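Talks > Workshop Evenings > Notes
Filed under: Home builds, hand-held grippers

What two grippers and a trash bag can't tell you
Speaker notes, Nomvula Swanepoel

Start without the title slide. Ask who has built an arm at home. Then ask who still uses it for the thing they built it for. Wait for the laugh, move on.

Say what the build is: a pair of grippers you hold in your hands and do chores with. The arm, if you ever get one, is supposed to learn from the recordings. Stress "supposed to."

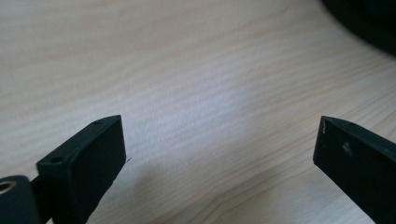
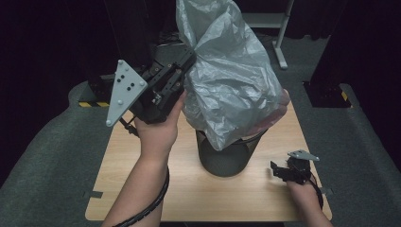
Slides 2 and 3: gripper fingers over bare wood, then one gripper on the bag and the other waiting.

Leave these up for a while. People like the bag. I like the scuff on the right-hand finger in slide 2, so point at it. Black plastic marks easily and I want to talk about wear before anyone asks about software.

Cost. Mwangi Waweru and I set a limit of 300 dollars for the pair, and went over it in January on fasteners and cable. Read the real total off the card. Don't round it down this time.

Now the bag. Thin plastic is a nasty thing to grip. It folds, it slides, it sticks to itself. A person with two jaws in one hand can pinch a fold and lift. Fine. That shows a person can do it. I've sat through five talks this year where a clip like this was treated as proof that a machine could, and I didn't believe any of them.

Numbers slide. We have 1477 clips. Mamta Bhardwaj went through the first 100 with me and we threw out more than we kept – wrong start, lost grip, somebody talking to the person recording. If you're told a home project has a big pile of clips, ask how many were watched by anyone.

Flosine mount: keep it short. It's our own bracket, the name was Mamta's, the file is free. Version two cracked. Version three hasn't had long enough to crack.

Cables. Mention the coiled sleeve on the forearm. I find it heavy by the end of an evening, Mwangi says he forgets it's there. We haven't settled that.

What would change my mind: the same chore, a different bag, a different basket, a room we didn't set up, and no hand on the handle. Larasati Pelupessy thinks we'll have that soon. I've told her I'll bring the cake if so.

If short of time, skip Flosine and go straight to questions.

Likely question: should I build one? Yes, if you like building. If you want the trash taken out, take it out.

Slides go to Meenakshi Bisht after the talk. Bring the spare fingers and the small driver.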